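Tillman play table, 4 months in

Posting this fast during nap so sorry for the mess. Got the Tillman table from Tellurel back when we finally gave up on using the coffee table for everything. It's the low one, 163 dollars plus shipping, sold as a kids' play table but really just a small wood table with short legs. Reviews on the site were all "arrived today, looks great!!" so not much use. This is the one I wanted to read.

Box first. Heavy. One corner crushed but nothing inside was hurt. Four legs, top, crossbars, bag of bolts, one of those bent hex keys that wreck your fingers. Use your own if you have one. Instructions are all drawings and drawing 3 is wrong - it shows the crossbars with the holes facing out. They go in. I did it their way, had to take it all back apart, lost a washer under the fridge. Forty minutes total, would have been twenty.

Legs. Solid, no wobble on hardwood. On our rug it rocks a tiny bit but so does everything on that rug. The bolts did loosen after the first month, tightened them once, fine since. Check yours. My kid leans on the edge with his whole body and it dosen't tip, which was my number one thing.
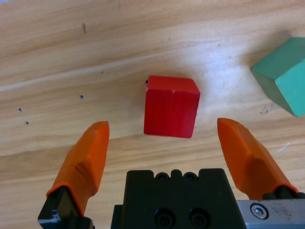
The finish is where I go back and forth. The listing says "water resistant" and I guess, for a minute or two. Juice wiped right off when I caught it. Juice I did not catch left a ring. Faint, but I know where it is. Washable marker came up with a damp cloth, crayon needed a dab of dish soap and some elbow. Do NOT use the scrubby side of a sponge, I did that in week two and now there's a dull patch the size of my palm. I put a coat of Flusex wax on it in November, the clear one in the flat can, and that helped a lot. Smells strong for a day, so open a window and keep the kids in another room. Dull patch still there but water beads up now.

Edges are rounded, corners too. He's hit his forehead on one already and it was tears and a red mark, no worse. I'd still have liked them rounder.

Height. Good for a two year old standing, good for a four year old kneeling, bad for any adult anywhere. I sit on the floor next to it. My back has opinions. They sell taller legs as an add on but they were out of stock when I looked, and still out last time I checked.

Compared to the Sisidau one - my sister has that, so I've spent plenty of time with it. Theirs is bigger and has the lift up lid with storage under. Sounds great. The lid is a pain, everything has to come off the top before you can get into it, and it pinches. Also the top is some kind of coated stuff and it's peeling along one side. Wipes cleaner than mine though, I'll give it that. If yours is a paint every day kind of house maybe go that way, or put a mat down.

Customer service, meh. Emailed Tellurel about the washer, took them nine days, then they sent a whole new bolt bag for free. So slow but ok. The return window is short so build it right when it comes.

Noise, forgot noise. Loud. Anything dropped on it at 6 am goes through the whole house. I stuck felt pads under the legs and it took the edge off the scraping, does nothing for the banging.

Would I buy again, yeah, at that price. Not at full price, I saw it go up after the holidays and I wouldnt pay that. Four stars, would be more if drawing 3 was right and the finish could take a sponge.

Edit - someone asked if the top comes off for moving. Yes, eight bolts, same hex key. Fits flat in the back of a hatchback with the seats down, did it for a week at my mom's.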